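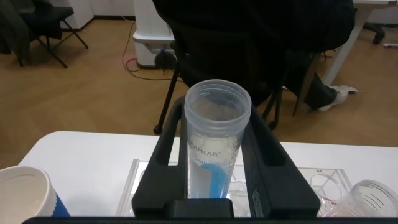
Zatell-Parallelgreifer mit offenem 50-ml-Röhrchen über dem Rack, Blick der Handgelenkkamera

Zatell Parallelgreifer, Version 2, mit Fingersatz für Laborröhrchen

Artikelnummer 1542, Preis auf Anfrage, Vorführgerät vorhanden

Ich gebe zu, dass ich beim Zatell anfangs skeptisch war. Wir hatten in der Werkstatt schon so viele Greifer am Arm, die auf dem Datenblatt wunderbar aussahen und dann beim ersten Zentrifugenröhrchen weggerutscht sind, dass ich mir das Auspacken bis Montag aufgehoben habe. Inzwischen hängt er bei mir praktisch dauernd am Arm, und meinen alten Drosteck muss ich suchen, wenn ihn mal jemand sehen will!

Was mir am besten gefällt, sind die Finger. Die sind hoch und schmal, in der Mitte bleibt viel Luft, und man sieht zwischen ihnen durch auf das Röhrchen. Wer mit einer Kamera am Handgelenk arbeitet, weiß, wie viel das wert ist: Im Bild oben lässt sich die Skala am Röhrchen erkennen, obwohl es im Griff steckt, und die Beschriftung A6 und B6 am Rack darunter auch. Beim Drosteck hatte ich an der Stelle immer einen dicken Aluklotz vor der Linse und habe mir mit einer zweiten Kamera von der Seite beholfen (samt zweitem Kabel, zweiter Kalibrierung und doppeltem Ärger).

Die matte schwarze Oberfläche mag ich auch. Unter unseren Deckenleuchten spiegelt da kaum etwas, und durchsichtiger Kunststoff ist für die Bilderkennung ja schon schwierig genug. Klares Rack, halb durchsichtiges Röhrchen, weißer Tisch – das ist so ziemlich die gemeinste Kombination, die ich kenne. Mit etwas Blauem im Röhrchen wird es leichter, das hebt sich vom weißen Tisch gut ab, und ich nehme zum Einrichten gern so eins.

Verglichen habe ich drei Greifer, alle am selben Arm und mit demselben Ablauf: Röhrchen aus dem Rack holen, anheben, kurz halten, eine Position weiter wieder absetzen. Mit jedem Greifer bin ich das 146-mal durchgegangen, danach hatte ich wirklich genug davon.

Zatell: zwei Fehlgriffe, beide ganz am Anfang, als die Greifhöhe noch nicht stimmte. Danach lief er durch.

Drosteck: kräftiger, aber grob. Bei offenen Röhrchen ohne Deckel drückt er den Rand gern ein bisschen oval, wenn man zu hoch ansetzt. Für Flaschen und Kartons würde ich ihn trotzdem wieder nehmen.

Akinola: sehr feinfühlig und angenehm leise, nur sind die Finger so kurz, dass ich im Rack an den Nachbarröhrchen hängen geblieben bin. Mit längeren Fingern wäre das ein ernster Konkurrent. Hanna Nowakowski hat sich dafür welche gedruckt und schwört darauf, ich bin damit nicht warm geworden.

Ein paar Dinge, die man vor dem Kauf wissen sollte. Der Zatell hat keine eigene Kraftmessung in den Fingern, er regelt über den Motorstrom. Für Röhrchen reicht mir das, für rohe Eier oder dünne Glasware würde ich vorher zum Ausprobieren vorbeikommen. Der Fingersatz ist auf Röhrchen in der 50-ml-Größe ausgelegt. Kleinere gehen mit den Einlagen, die extra kosten (leider, ich habe beim Hersteller schon gemeckert). Und die Schrauben am Flansch bitte nach der ersten Woche nachziehen, bei mir hatte sich eine gelockert.

Angesteuert habe ich ihn über den Musden-Controller, den wir ebenfalls führen. Die Einrichtung hat 45 Minuten gedauert, Kaffee eingerechnet. Mit anderen Controllern geht es auch, dann braucht ihr allerdings das Adapterkabel und etwas Geduld mit der Anleitung, die gibt es nämlich bisher nur auf Englisch.

Im Lieferumfang:
Greifer mit montiertem Fingersatz
Flanschplatte und Schrauben
Anschlusskabel für den Musden-Controller
Kurzanleitung (Englisch)

Nicht dabei:
Kamera und Kamerahalter
Einlagen für kleinere Röhrchen
Adapterkabel für andere Controller

Ersatzfinger gibt es einzeln oder paarweise. Nehmt das Paar – ein neuer und ein abgenutzter Finger zusammen greifen schief, das habe ich natürlich selbst ausprobiert.

Wer den Greifer vorher testen möchte, kann ihn gern mit eigenen Röhrchen und eigenem Rack bei uns in der Werkstatt laufen lassen. Termine macht Konrad Czerwiński, am besten per Mail und mit einem Foto von dem, was gegriffen werden soll. Das Vorführgerät verleihen wir auch, im Oktober ist es allerdings schon vergeben.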